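Marlina Osman
March 20, 2025

Okay, a little thread on what we've been up to with towel folding, because a few of you kindly asked and I never know when to stop talking (sorry in advance!) 1/5

We trained one policy on 1000 short demos, all done by hand with the handheld grippers, and tested it on towels it had never met. 80 test folds, and Yusri Chin sat through every one of them, bless him. 2/5

The big surprise for me was corners. When we threw out the demos where the grip landed mid-edge and kept only the ones with a clean corner pinch, we lost 40 percent of our data and the folds got better! I'd have bet my lunch against it. 3/5

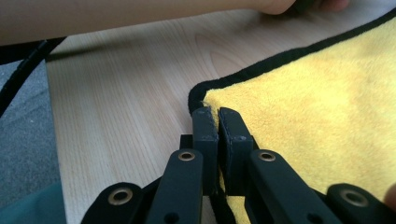

Fluffy towels are still harder than flat ones, and I don't have a good story for that yet. Olga Domínguez thinks it's the pile hiding the edge, I think it's grip force, and we go round and round on it over coffee. 4/5

Write-up should be out in July if Purba (our poor old training machine) holds up. Questions very welcome, I love talking about this stuff. 5/5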